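December, late evening

What a day on the Duvo cell! I got in before the heating had come on, made a tea and went straight to the left arm, which had been drifting at the wrist all week. Gintarė Hunt had left me a note saying the reading was 3 mm out and getting worse by the hour, and she was right. I had the wrist off by ten. Two of the bracket screws had worked themselves slack, so I cleaned the threads, put in new ones with a dab of threadlock and went off to do the ordering while it cured (Vungate have put their cable prices up again, grr).

After lunch I did the cables. I do love this bit! I gave the left one a little more slack in the middle of the long link, and went over the right one twice looking for wear. All sound. Then I wiped the table down, set the round dish out and ran the homing routine, 14 passes, with me leaning over the stop button the whole time like an anxious parent.

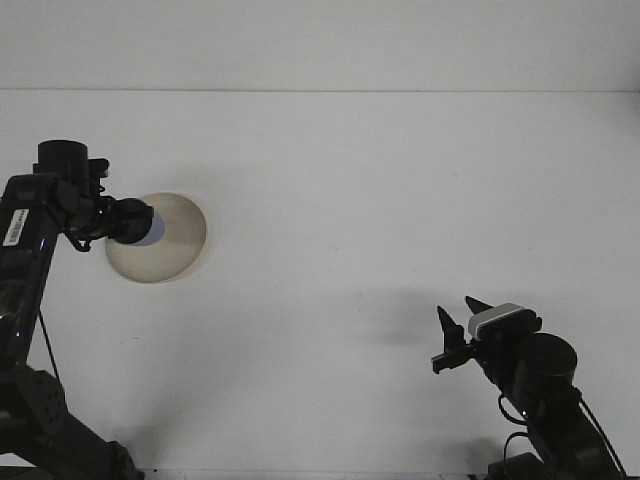 Left arm at the dish, right arm with its fingers open.

The last five passes came back within half a millimetre, and I may have cheered. The right arm is still on the old finger tips and I want to swap those before Jemal starts using the cell properly. I'd also like to move its camera mount forward a touch, but Gintarė thinks that will upset the calibration, so we're going to try it on the Mevari bench first.

Wrote the arm's barcode number in the log, finally, along with the new screw sizes. Home at roughly seven, hands still black, beans on toast. Must remember to order more threadlock, and take the long hex key back in with me tomorrow as it's come home in my coat pocket again.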